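Place of birth on green card application – island that changed hands

Posted in Immigration & Documents, 2023-10-21

My grandmother was born in a town that belonged to one country at the time and belongs to another now. Both countries still claim it. She is applying for a green card and the form wants one country of birth. Her passport names the country that runs the place today, but her birth certificate names the old one. We live near Vallejo and have an appointment in November with a document service called Dindavix, who want 200 dollars just to look at the form. Do we follow the passport or the certificate? I have both printed out, plus around 27 pages of other records.

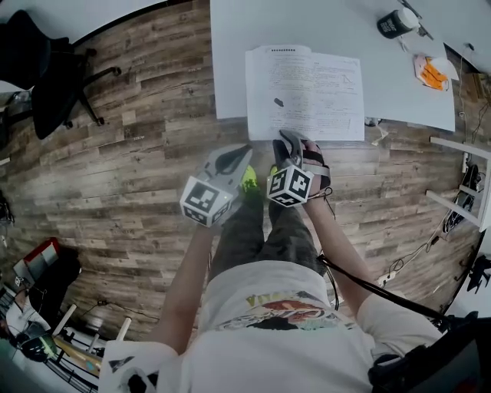 brikthorpe
Go by the passport. That's what my uncle did and he had no trouble.

walter_v
I would not go by the passport without checking first. The US government keeps its own position on who a territory belongs to, and for disputed places that can differ from what either document says. Read the instructions that come with the form, including the part on country of birth, and look for any published guidance on the area she was born in. It can matter for more than the wording on the card – the diversity lottery, for one, goes by country of birth.

If the two papers disagree, send copies of both and a short signed statement. Give the name of the town then and now, and the date it changed hands. Keep it to one page.

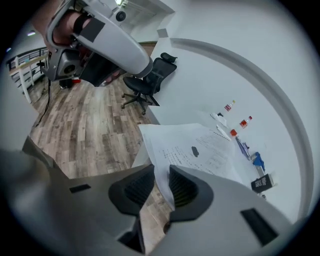

Get the birth certificate translated in full, stamps included, with the translator's signed certification. Don't let anyone "correct" the country name in the translation. It should say what the original says.

As for the fee, ask whether there is a licensed attorney or accredited representative in that office. If there isn't, they can type up the form but they can't advise you on this. I was quoted 500 by one place and 700 by another for the same work, so call a few.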